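# The Six-Dollar Question About Fancy Soap

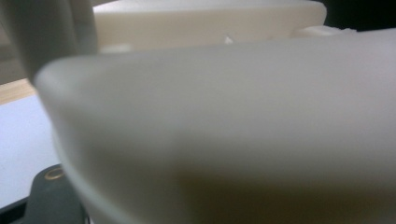
Does an expensive bar of soap clean your hands any better than a cheap one? Almost never, and the people who make the expensive kind will usually admit it if you ask them twice.

I asked Ghassan Issa three times. He runs Khalaf, a small soap company that sells one product in 18 scents, and his first two replies were about heritage. On the third try he shrugged. "Soap is soap," he said. "You rub, you rinse. We sell the smell and the feel." He charges $18 a bar.

I liked him for saying it. The rest of the trade is less direct. At a home goods fair in June I walked past booth after booth of bars said to calm, balance, restore and, in the case of a brand called Plutora, "reset the skin's memory." I asked the man at the Plutora table what skin remembers. He gave me a brochure. The brochure had a picture of a waterfall.

Soap is fat or oil that has reacted with lye. What comes out of that reaction grabs onto grease at one end and water at the other, and the faucet does the rest. Goat milk won't change that much, and neither will volcanic ash. They may change the lather or the color, and a bar with extra oil left in it can feel softer on dry skin. That last part is real. It's also something you can get for two dollars if you read the back of the box.

Araceli Salinas made soap in her garage in Woltthorpe for six years before giving it up last winter. She kept her records, and she let me go through them on a Saturday morning while she drank her coffee and corrected my arithmetic. A batch of 145 bars cost her over $200, most of it olive oil. The paper bands and the twine were a bigger expense than the lye and the scent put together.

"People picked it up, smelled it, read the band," she said. "I once left the lavender out of a batch by mistake. Sold every bar as lavender."

Any complaints?

"One lady said it was stronger than last time."

The word I would retire first is "natural." Every seller I spoke to used it, and no two meant the same thing by it. For Tridar, whose bars turn up in hotel bathrooms, it seems to mean a beige wrapper. I wrote to the company asking for a definition and got a coupon.

None of this makes a good bar a bad present. My sister loves them, and she has a drawer full — unopened, mostly, because they're too nice to use. Issa says he hears that all the time. He was thinking about selling a smaller one for the guest bathroom, at the same price.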